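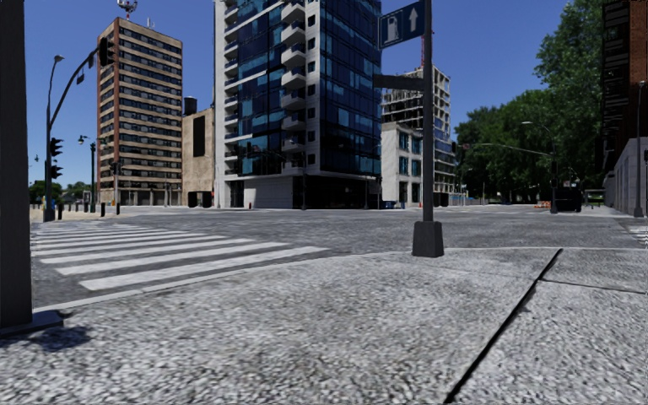 The letter from Stalura Mutual said that my late uncle had left me his parrot, his debts and his good name, and that the first of these would arrive by courier. I read it standing up, which is how I read anything with a window in the envelope. Then I walked down to the big intersection to think, because my flat is too small for thinking and the kettle is always in the way. There wasn't a cloud over it. I stood on the speckled grey granite where the slabs meet and tried to feel bereaved. My uncle had spoken to me twice. Both times he had called me Kevin, and my name is Ross.

2021-11-21
By Glória Abreu

The parrot was called Caron. It came in a box marked FRAGILE and it had taken this as a compliment. It was grey, elderly and enormously well spoken, and it had lived for 24 years in my uncle's office at Utwood, where he sold insurance to farmers who didn't want any.

"Have you considered hail?" it said, when I took the cover off.

I said I hadn't, much. I went out again for seed, and for the walk, and to be somewhere I wasn't being quoted a premium. The pavement out there had cracks in it you could have lost a coin down. I wondered if it was covered.
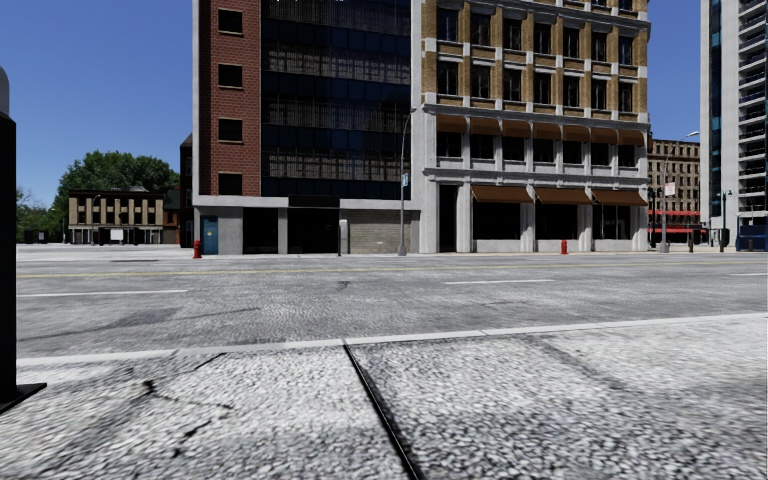 The Debts

These came in May, all together, like cousins. My uncle owed $808 to a tailor in Urkari and a smaller sum to the tailor's brother, for reasons the brother preferred to give in person. I rang Stalura Mutual and was put through to 3 departments, each of them sorry for my loss and keen to know my date of birth.

Caron listened from the top of the fridge.

"Ask about the excess," it said.

I asked about the excess. There was a silence, then a good deal of typing, and then a man with a colder voice came on and offered to settle the lot. I thanked him and hung up. Caron asked for a grape and I gave it eight.

After that we went into business. I carried the cage along past the tall shopfronts every morning, on the building side, because Caron disliked traffic and had firm views on railings.
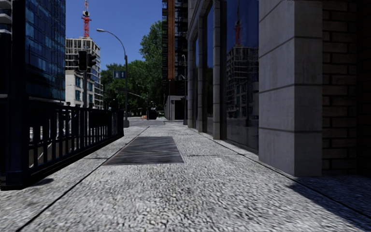
Mrs Pell wanted to know whether the bird did funerals. Her sister's had been quoted at a scandalous figure, she told me, and she'd heard that the bird could get a price down just by breathing at people. I said the bird would want to see the paperwork. She had it in her handbag, in a plastic sleeve, and Caron leaned out between the bars and went through it line by line.

"Handles," it said finally. "She's paying twice for handles."

Mrs Pell had to sit down. She told the whole of her bowls club, and by the end of the month there was a queue on my stairs and a bowl of grapes on every landing.

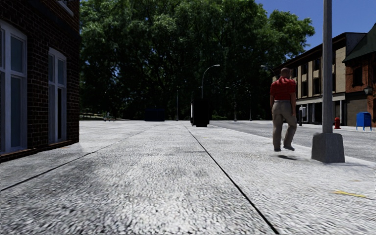

Reading time for this part: 1 minute

It was the good name that gave us trouble. The tailor's brother turned up in a red shirt and said my uncle had promised him the parrot, years ago, on a handshake. He seemed a decent sort of man. He had brought his own cage.

I looked at Caron. Caron looked at the cage, which was brass and had a swing in it.

"Kevin," it said to me, in my uncle's voice, "have you considered your position?"

They left before lunch. I get a card from Urkari now and then, typed, with an invoice in it.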